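Finishing Technician, Contract Furniture (Full-Time)
Istby Works, Wemis site
Reference 268

Istby Works makes and refurbishes tables, desks and storage units for offices, schools and libraries. The Wemis site handles surface repair, edge finishing and final inspection. We are hiring one finishing technician for the day shift, reporting to the finishing supervisor. 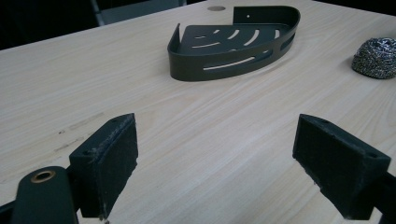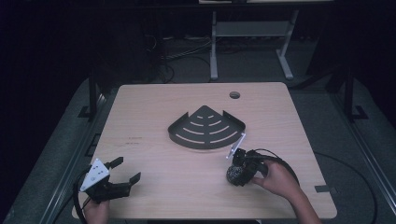
Light wood-grain tabletop with a small round hole near the far edge, in both pictures.

Purpose of the position

The technician brings returned and newly assembled pieces to the finish standard stated in the work order. Most orders call for spot repair of scratches and dents, replacement of edge banding, and color matching of fill material. A smaller share covers full refinishing of solid wood parts. The site processes 2,250 pieces a year across all product lines.

Duties

Inspect incoming pieces under the fixed light bench and record defects by type and location on the inspection sheet.
Remove tape, adhesive residue and old labels using the approved solvents.
Fill, level and tone damaged areas to match the surrounding surface.
Trim and re-bond edge banding. Curved corners are done by hand.
Fit or replace cable grommets, leveling feet and fasteners.
Mix and log waterborne lacquer batches for the spray booth.
Change booth filters according to the posted schedule.
Return pieces that cannot be brought to standard, with the reason code entered in the Genia order system.

Required

Two years of paid work in furniture finishing, cabinet making, flooring repair or auto body refinishing.
Ability to distinguish close shades. A color vision test is part of the selection process.
Ability to lift 49 pounds and to stand for most of the shift.
Ability to read work orders and write short defect notes in English.
Clearance for respirator use. The medical evaluation is arranged and paid for by the company after a conditional offer.

Preferred

Experience with HVLP spray equipment.
Experience with hot-melt fill systems.
Forklift certification.

Hours and pay

The shift runs from 6:30 a.m. to 3:00 p.m., Monday through Friday, with a 30-minute unpaid lunch. Overtime is offered in October, when school orders close, and is paid at time and a half. The hourly rate is set by the site wage scale and is confirmed in writing before the practical test. A hiring bonus of $3,000 is paid in two equal parts, the first after 90 days and the second after one year of service.

How to apply

Send a resume and a one-page list of finishing materials you have used to the personnel office at the Wemis site, Baidoo Road entrance. Put the reference number on both documents. Photographs of past work are accepted but not required.

Selected applicants are invited to a practical test, held on Wednesday mornings. The test consists of one scratch repair and one edge banding repair on sample panels. Tools and safety glasses are supplied. Closed-toe shoes are required on the shop floor.

Applications are reviewed in the order received until the position is filled.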